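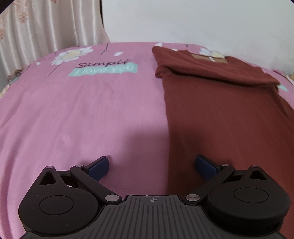
Chapter 6: Comparing Two-Finger Grippers

We use cookies to remember your reading position and to count visits to this chapter. You can change this in Settings. Accept | Decline

6.1 Why cloth comes first

Most gripper comparisons begin with blocks. A block has flat sides, keeps its shape and sits where it was put, so almost any pair of fingers will lift it. Two tools that score the same on blocks can behave very differently on a folded shirt. In this chapter we start with garments on a bed and leave rigid objects until section 6.5.

A garment lying on a sheet presents two problems. The first is finding an edge. A rust-brown garment on a pink sheet gives a camera a clear boundary to work with, although printed flowers and lettering on the sheet add edges of their own. The second is getting hold of one thing only. Both the garment and the sheet are soft, and pads that close too low will pinch the two together.

6.2 The tools

Three hand-held tools are compared. All have two fingers, and all are moved by a person while a camera on the tool looks down past the fingers. The Verkgate has flat pads and a stiff linkage. The Brorkitz has the same stroke but softer pads, which bend before they grip. The Szalai closes more slowly and holds its pads parallel all the way.

Each tool was used for 220 attempts on the same set of folded clothes. Of the 660 attempts, 706 seconds of video were set aside for the timing exercise in section 6.4. The recordings were sorted with the Hosamon viewer, but any player that steps through video one still at a time will do.

6.3 What to record

Before closing the fingers, note the position of each pad. Is it over the garment, over the sheet, or across the boundary? The two pads need not be in the same place. With one over cloth to be lifted and the other over bedding, a small sideways error changes the result.

Wide lenses make this harder to judge. Straight edges near the sides of the view appear curved — a flat bed can look domed — and distances there should not be read directly. Take measurements near the middle, or correct the distortion first using the method in Chapter 3.

Record a lift as clean only if the garment leaves the bed and the sheet stays down.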